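### 3.2 Sorting of the tableware

The second part of the study concerns plates with printed decoration, of the kind used in small noodle shops and family canteens. We wanted to know whether people sort such plates by size, by the color of the rim, or by the words printed on them. The plates were laid out on the floor near a wall, and a yellow plastic bin was kept at the side.

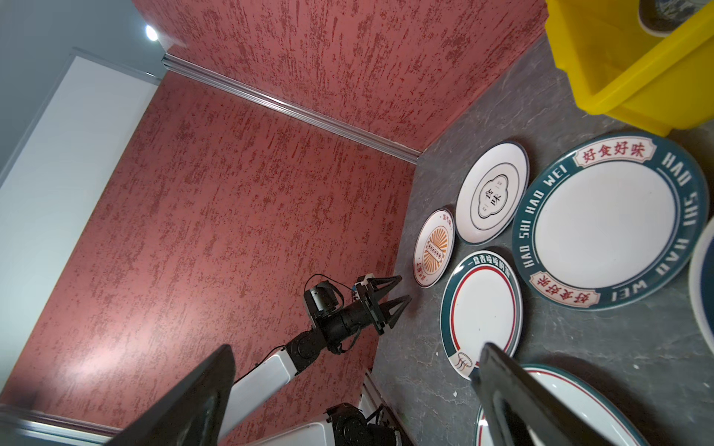

**Figure 2.** Printed plates on the floor, several with Chinese characters or capital letters as part of the decoration.

Participants received no instruction about the order. In total we recorded 574 placements, and 40 of them were left out of the analysis because the plate was moved again before the person had finished. The rim color was the most common reason given in the interviews - teal was named more often than any other color. Size came second, although most participants used it only for the last few plates.

Writing had a smaller role than we expected. Readers of Chinese sometimes put together two plates with similar phrases, for example "食味" and "好食好味", even when the rims were different. The notes from this part were coded by Rukhsana Sethi, with the same categories as in the Jultgate interviews (Section 2.4).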